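Desktop computer tower (the insides)

A tower is the kind of desktop computer that comes as an upright box, with the parts bolted or clipped inside. I keep this page as part of my little encyclopedia of household electronics, and it's the one I get the most mail about, so I've rewritten it a few times (last big edit 10/09/2021). I'll stick to the ordinary office kind, the ones that end up in school storerooms by the dozen.

Getting in

Lay the case on its side and take off the side panel. Some use screws, some have a latch, and a few old ones make you slide the whole shell off like a shoebox lid. Once it's open and lying flat you're looking straight down at the motherboard, and everything else is arranged around that.

Motherboard and processor

The motherboard is the big circuit board all the other parts plug into. The processor sits in a square socket, held down by a metal frame, and usually wears a heatsink and fan on top. With the cooler off you get to see the processor's metal lid, which I still think is a handsome thing! Memory goes in long slots with a latch at the end. Two groups of slots, one on each side of the processor, is a layout you'll meet in workstations more than in home machines.
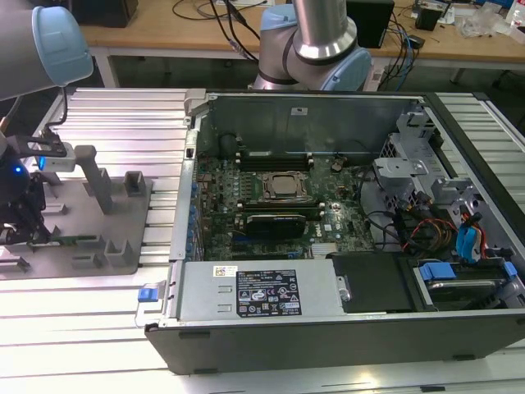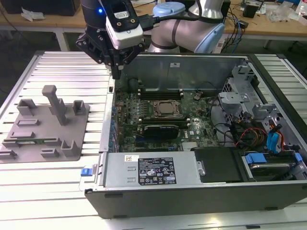
A Dell tower on its side with the panel off, power supply along the bottom.

Power supply

This is the metal box that turns wall current into the low voltages the parts want. The label tells you what it can deliver, and it's worth reading before you buy a bigger graphics card. In my own Geerts office tower the supply was rated at 180 watts – fine for spreadsheets and not much else. Please don't open the supply itself. The capacitors in there can hold a charge after you've pulled the plug.

Drives and cables

Hard drives live in a cage or a tray, often with colored plastic tabs you squeeze to slide them out. Data goes over thin SATA cables, and power comes through the bundle with the colored wires. On the common older scheme yellow is 12 volts, red is 5, orange is 3.3 and black is ground, but makers do stray from it, so check first.

Colored tabs

Many makers pick one color for the parts you're meant to touch. Savvas Athanasiadis, who wrote to me from Flunwood in March, says his Valta machines use green and his one Stiltel uses purple. I'd love to hear about others.

See also: Heatsink, Expansion card, Thermal paste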